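4.2 Effect of listed amenities on booking conversion

The second part of the analysis considers whether the number and order of amenities shown on a property page affect the share of visits that end in a booking. The data come from Gulix, a booking engine used by small and mid-size roadside hotels, and cover properties with fewer than 80 rooms. After removing duplicate sessions and visits shorter than one page load, 2962 property pages remained. Of these, 2624 listed breakfast, parking and in-room internet in a form that could be coded without manual review. The remaining pages were coded by hand by two readers working separately, following the scheme of Section 3.1.

Each page was assigned an amenity score equal to the sum of its coded items, weighted by the position of the item in the text. Items in the first sentence received full weight and later items were discounted by sentence. Room rate, distance to the nearest highway exit and guest rating entered the model as controls. Rate was taken as the lowest public rate for a single night with one adult, before tax. Where a property changed its rate during the session, the first rate shown was kept.

The position of breakfast in the listing had a larger effect than its presence. Pages that named breakfast in the first sentence converted better than pages that named it later, and the difference held when chain membership was added to the model. For in-room internet the reverse was found: position made no measurable difference, while absence lowered conversion in every rate band. We read this as a sign that guests treat internet access as a condition of the stay and breakfast as part of the price. Kordestani and Farahani, working with pages from the Padia system, found the same split for business travelers but not for families.

Small in-room items (coffeemaker, hair dryer, alarm clock radio) had no separate effect. When grouped into a single variable they were weakly positive for stays of one night and close to zero for longer stays. Refrigerators were kept apart from this group, as they were correlated with length of stay – guests booking a full week were more likely to filter for them before reaching the page.

Two limits apply. First, the Gulix logs do not record visits that begin on a third-party site and end with a telephone call, so conversion is understated for properties with an older customer base. Second, the text of a page may be changed by the manager at any time, and only the version stored at the end of May was available to us. A property that rewrote its listing during the month is therefore represented by its final wording only. We tested the sensitivity of the results by dropping all properties with a known edit in that period, and the signs of the main coefficients did not change.

Separate estimates for the Parsa and Cekness regions are given in Table 5. The Cekness sample is small and its standard errors are wide – the breakfast coefficient there should be read with care.

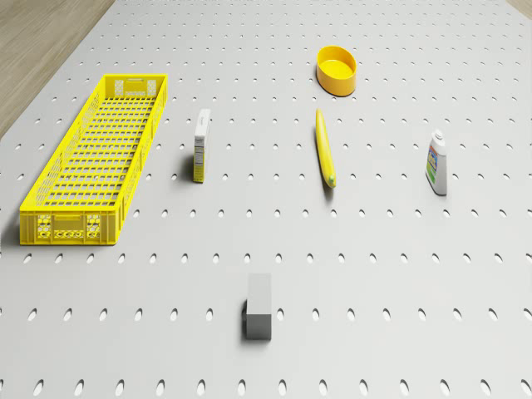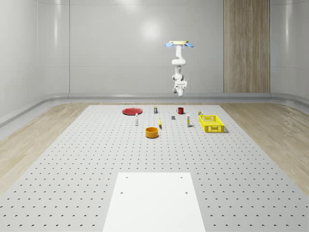 Figure 4. Two rendered views of the perforated tabletop. First view: yellow open-topped crate on the left. Second view: white arm with its gripper above the objects.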